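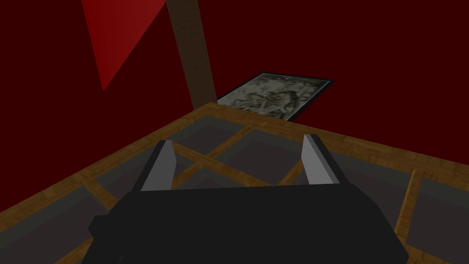
Flirnell cleans and resets serviced flats, and its robots rehearse every job in simulation before a release goes out. Felicja Jakubowski, a former room attendant, now reviews those rehearsals. "Glass between wooden slats is hard," she said. "With both fingers open above it, I look at clearance first." She checks 80 runs a shift.

Her old team had 17 people. Most still clean, but bathrooms are now split between staff and machine. 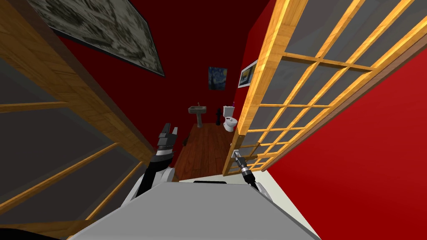
"Doorways take the most time - the arms have to stay in," she said. Pay went up in March; walking went down. She misses the walking. The next release is due at the Retmont site.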